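ACTA DE LA REUNIÓN ORDINARIA DE LA COMUNIDAD DE USUARIOS DEL COMEDOR FLIRKDEN

Fecha: 27 de abril
Lugar: sala de juntas de la planta baja
Asistencia: 16 miembros con derecho a voto, más la representación de la empresa Arnesus, con voz y sin voto.

Comprobado el quórum exigido por el reglamento, la presidencia declara abierta la sesión.

1. Aprobación del acta anterior
Se aprueba el acta de la reunión de marzo, con una corrección en el punto cuarto: donde dice «cuota semestral» debe decir «cuota trimestral».

2. Estado de cuentas
La secretaría da lectura al balance del trimestre. El saldo disponible asciende a 1.966 euros, una vez descontada la factura de Ostow por la revisión de la campana extractora, por importe de 423 euros. Se solicita que las próximas facturas se remitan con el desglose de mano de obra - petición ya formulada el año pasado - y así se acuerda. El balance queda aprobado por unanimidad.

3. Turnos de comida
Se debate la propuesta de adelantar el primer turno a las 13:00 horas. Varios asistentes señalan que el cambio perjudicaría al personal del edificio Nyamweya, cuya jornada de mañana termina más tarde. Sometida a votación, la propuesta se rechaza por nueve votos en contra, cinco a favor y dos abstenciones.

4. Uso de los frigoríficos comunes
Se recuerda que los alimentos traídos de casa deberán guardarse en recipientes cerrados, con indicación del titular y de la fecha. 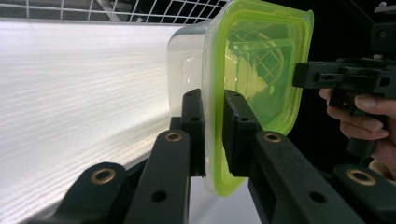
Los recipientes sin identificar se retirarán al cierre de cada semana. Se autoriza un gasto máximo de 100 euros para la compra de etiquetas y de un termómetro de nevera. La representación de Arnesus se compromete a colocar el aviso correspondiente en ambas puertas.

5. Ruegos y preguntas
Se ruega que se repare el cierre de la ventana contigua a los lavabos. La presidencia toma nota y trasladará la petición a mantenimiento.

Sin más asuntos que tratar, se levanta la sesión a las 18:40 horas, de lo que doy fe como secretaría de la comunidad.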